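Subject: Re: [urno-planner] grasp rejected when shadow crosses the table
From: Parisa Dehghan

I went back through the Olla logs in October and the depth threshold is fine. The bad masks come from the segmenter. Of 1,689 wrist frames, 91 have the gripper's own shadow labeled as an object, and the planner then refuses to close because it thinks the target is too wide.

The start pose I replay from, both grippers open, basket on the left and pink dough on the right:

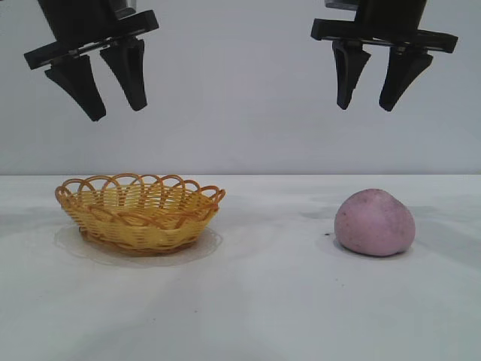
Alipour wrote:
> I would not touch the segmenter yet. Can you project the arm
> model onto the table plane and mask that region out before
> planning? We did this at Gindotstead and it cost 2 ms a frame.
> The catch is you need a decent guess at the light position.

I tried that last night. With one light it works well. With the overhead panels on, the shadow edge is too soft and the projected mask comes out too small. Padding it helps, but then it starts to eat into real objects near the fingertips. Wrist view, shadow running down between the fingers:

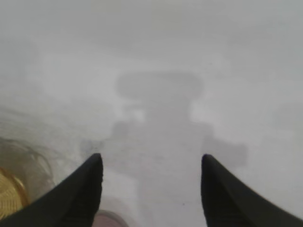
So for now I pad only above the fingertip line and leave everything below it to the segmenter. The change is in wrist_mask.py on my branch, off by default. Set shadow_pad to 0 if you want the old behavior back.

I still need to rerun the 1,538 frames from the second station. If anyone has a light calibration for it, please send me the file.

Parisa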